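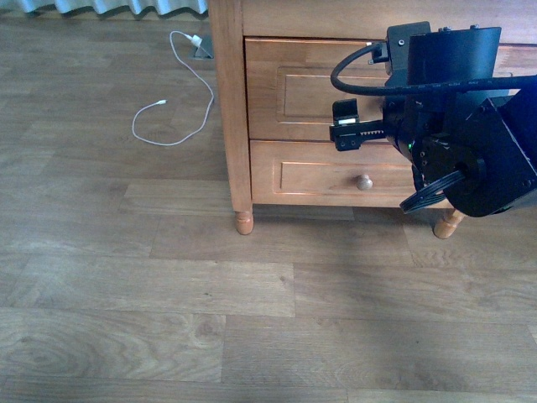
Tidying Tasks in a Domestic Room: Equipment Plan and Budget
Group project report, second year

1. Introduction

Our group was asked to plan the equipment for a small robot workspace set up like a bedroom. The tasks are opening and closing drawers, picking up cables and chargers, and putting them away. The report covers what we think should be bought, what can be borrowed or reused, and what it will cost up to the end of May. The group members are Olumide Adeyemi, Dineo Shezi and Heikki Mäkelä. Shireen Tshabalala supervised the project and Sólveig Stougaard checked the costings.

The department set a limit of 3000 pounds. Our first list came to 3258 pounds, so most of this report is about how we got it down.

2. What the tasks need

We started with the tasks and worked back to the equipment. Drawer opening needs a gripper that can close on a small round knob and hold it while the arm pulls back. The arm also has to reach low enough for a bottom drawer, and this ruled out the fixed table mount in our first plan. A mount near floor height costs more but covers both drawers.

Cable handling is harder to plan for. A thin cable lying on a smooth floor gives the fingers very little to hold, and the shape is different every time it is dropped. We read the supplier sheets from Womomex and Ouellet. Both list finger pads as a part that has to be replaced, but neither gives a life for pads used against bare floor. We have allowed for spare pads as a separate line.

Furniture was the easy part. We decided against buying new. Second-hand wooden pieces with real drawers are cheap, and the drawers do not all run smoothly, so they are closer to what is in people's homes. A flat-pack unit with push-to-open fronts was considered and dropped as there would be nothing to grip. 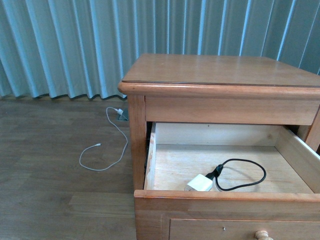

Dineo Shezi asked at this point in our planning meeting whether we were spending too much on the arm and too little on the things it handles. A charger costs very little, she said, but if we only buy one kind then we only learn about one kind, and the money for a mixed box of them could come out of the spare motor line. The rest of the group agreed and the plan was changed. There is now a line for small items, mainly power adapters and cables in black and white, with different thicknesses and plug ends.

3. Buying or hiring

Two suppliers were asked for prices. Womomex offered the arm and gripper for sale with cables included. Ouellet offered hire by the month. Hire was cheaper up to the end of May but would leave the department with nothing afterwards, and damage to the gripper would be charged to us. Shireen Tshabalala told us the room at Sotcombe would be used again by next year's group, so we chose to buy.

We also asked Tarkgate for a price on a second wrist camera. It was the largest single item we took out. With one wrist camera and one head camera the inside of an open drawer can be seen from both above and close up, and we could not show that a third view was worth the cost.

4. Changes made to reach the limit

The second wrist camera was removed.
The spare motor was removed, and part of the money moved to small items.
Spare finger pads were kept, but cut to 2 sets.
Furniture changed from new to second-hand.
Cable clips and tape, 60 pounds, were kept.

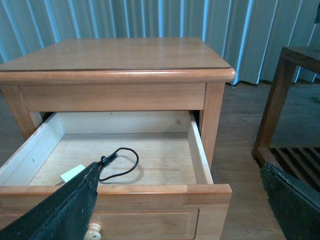
After these changes the total was nearly 3000 pounds and within the limit. There is very little left over for delivery problems or a broken part. Sólveig Stougaard thought this was a risk and we agree with her. If one item had to go later, we would delay part of the small items line, as these can be bought a few at a time.

5. Problems with the plan

We did not budget for our own time. Putting the drawers and cables back between runs takes a person, and on the Monday we tried it by hand Heikki Mäkelä spent most of the afternoon resetting. A future group should decide early who does this and for how long.

We also left floor power until late. The position of the outlet decides where the furniture can stand and where leads will lie, and we had to redraw the layout after measuring the room. Measuring should come before asking suppliers for prices.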